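3. Materials and methods

3.1 Setting

The study was carried out in two towns, Kustalano and Plirkville, which share a bus line and a weekly market but differ in their housing. Kustalano is mostly older row houses, many of them owned by the people who live in them. Plirkville grew later and has a large share of rented apartments. We chose the pair for this difference. Earlier work on household textiles has tended to sample owners, who can paint, paper and put up rails as they like. Tenants often can't do any of these things, and we wanted to know if cloth does more of the decorating in their homes.

Both towns are served by the same sellers of printed fabric. The largest is Kudo, a shop near the Kustalano station that sells cotton and cotton blends by length from the bolt. Prakero sells ready-made bedding, curtains and table covers by mail and from a stall at the market. Most of the people we spoke to had bought from at least one of the two. Some also sewed from old stock handed down in the family, and a few had cloth they could not place at all.

3.2 Households

We recruited 40 households, 20 in Kustalano and 20 in Plirkville, through notices at the market and at the public libraries. A household could take part if at least one adult living there had chosen or made some of the textiles in use. We did not ask for an interest in sewing or in interiors, and the notice said so. Homes where the landlord had supplied all the curtains and bedding were left out, though we kept homes where the landlord had supplied part of them, as this is the usual arrangement in Plirkville.

Each household received two visits. The first took place in February, when heavier bedding and lined curtains were in use, and the second in summer. The gap mattered more than we had planned for. Several households changed nearly everything between the visits, and a print described in the first interview as a favorite was sometimes folded away by the second. We treat both states as part of the same home and do not take either one as the normal state.

3.3 Interviews

Misaki Uchida carried out the interviews in both towns. They were held in the room the participant thought of as the most furnished with cloth, which was usually a bedroom and sometimes a kitchen with a curtained shelf or doorway. The interview guide was short. Participants were asked to go through the textiles in the room in any order they liked, to say where each one came from, and to say what they would do with it if they moved. The last question drew the longest answers. Questions about taste, which we had expected to be easy, often got a shrug or a single word.

Interviews were recorded as sound and typed up in full. Where two adults talked over each other we kept both lines. Children's remarks were kept when a parent agreed to it, and left out of the coding when they had nothing to do with the textiles.

3.4 What counted as a food print

Printed household cloth in the two towns is dominated by flowers, checks and stripes. Our interest was in a smaller group, prints that show fruit or vegetables, and the first job was to decide where that group ends. A table cover with a border of lemons is a simple case. Bedding is harder. Food plants on bedding are often mixed in with leaves, berries and blossoms, all drawn at much the same size and in the same soft colors, and owners tend to call the whole thing floral. The white bedspread in Figure 1 is of this mixed type, with pastel plants that include a green pear, a fern sprig with red berries and small scattered flowers. We coded a print as a food print if at least one motif was a fruit or vegetable that the owner could name without help. Berries that the owner called only "berries" were not enough.

The rule has a cost. It leaves the decision partly with the owner, so the same cloth could be coded differently in two homes. This happened with one Prakero duvet cover, which a Kustalano household called "the apple one" and a Plirkville household described as roses. We let both stand. Our subject is how people live with these prints, and a motif that its owner does not see as food can hardly be doing the work of one.

Figure 1. Mixed plant print on a bedspread, with a green foam fruit net in front. 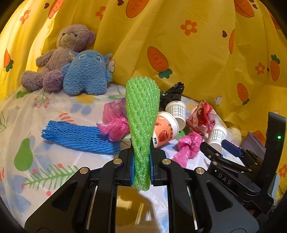

3.5 Coding

Each textile was entered on a sheet with its use, its source, its ground color, its main motifs and the owner's name for it, if it had one. The owner's name turned out to be the most useful entry. People rarely spoke of fiber or weave. They spoke of "the peas," "Mother's cherries" or "that orange thing," and the same name was normally used by everyone in the home. Where the name and the print did not match, as with a curtain known as "the strawberries" that had been replaced years before by a plain red one, we recorded both.

Two of the authors coded the sheets separately and then met to settle the differences. Most differences were over use. A length of cloth tacked over an open shelf is a curtain to one reader and a cover to another. We settled on use as the owner stated it. Cloth that was stored, even neatly and with care, was coded as stored and kept out of the comparison between rooms.

4. Results

4.1 Rooms

Food prints were found in kitchens in both towns, as expected, and mostly in small pieces – towels, pot holders, shelf edging. The less expected result was how often they had left the kitchen. In Plirkville in particular they appeared as bedroom curtains, as door hangings and as covers for things the tenants did not own and did not like looking at. One tenant had hidden a brown landlord's wardrobe behind a sheet of green apples and said that she had picked it because it was the most cheerful thing at the stall that day. She had not thought of it as kitchen cloth.

Owners in Kustalano drew a firmer line. Several said that vegetables belonged in the kitchen and flowers belonged in the bedroom, and one couple had argued about a tomato print until it was cut up for aprons. Fruit was given more freedom. Pears, cherries and apples were accepted in bedrooms by people who would not have had an onion there. We heard this so often, and with so little thought behind it, that we take it as a settled habit of the town.

Children's rooms were the exception in both places. Almost any vegetable was allowed there so long as it was drawn in a simple or comic way. A realistic cabbage was turned down by a parent who had been happy to buy a smiling one.

4.2 Large pieces

The size of the cloth changed how people talked about the print. On a towel, a motif was named and passed over. On a curtain or a hanging, participants began to talk about spacing, about which way up things were, and about what happened to the drawing when the cloth was not pulled flat. 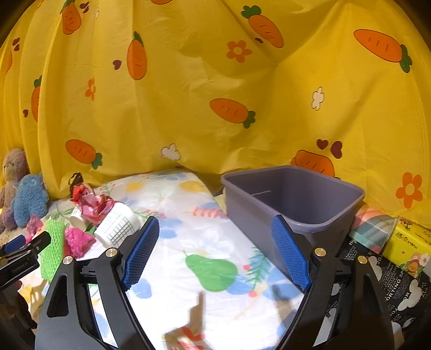 Buying for a large piece was also where people made mistakes, and they remembered them well. The usual mistake was to buy a one-way print, in which every motif stands upright, without allowing for the extra length needed to match it across a seam. Kudo's staff were said to warn customers about this, and several participants had ignored the warning. Prints with motifs turned in different directions were considered safer. The yellow cloth in Figure 2 is a print of this kind: some of its cartoon carrots stand upright and others lie flat or on the diagonal, with small flowers and tiny hearts scattered among them. Cloth like this can be hung from either end with little to show for it, and a join is hard to find. It also takes folds well. Where a carrot is half lost in a fold, as one is near the left edge, there are enough others in plain view to carry the pattern. Participants who sewed knew this and said it in practical terms. Those who did not sew said only that busy prints "hang better."

Figure 2. Carrot print on a yellow ground, hanging in loose folds.

Ground color came up mainly with large pieces as well. Yellow was liked in rooms with poor light, which in Plirkville meant the apartments facing the rear yards. White was liked for bedding and disliked for anything hung near a stove. Dark grounds were rare, and the people who had them had mostly been given them.

4.3 Moving and keeping

When asked what they would do with each textile if they moved, owners and tenants answered in nearly opposite ways. Kustalano owners expected to leave curtains behind, cut as they were to the windows, and to take bedding. Plirkville tenants expected to take everything. Many had already carried the same cloth through several apartments, letting it down, taking it up, or turning a curtain into a cover when the next window was too small. A food print that had begun over a kitchen shelf might end on a bed in this way, and its place in the bedroom was then a matter of its history more than of choice.

Cloth that could not be used was seldom thrown out. It was kept for patches, for wrapping dishes, or for no stated purpose. Participants gave the name of the print when they brought these pieces out, even when what remained was too small to show a whole motif.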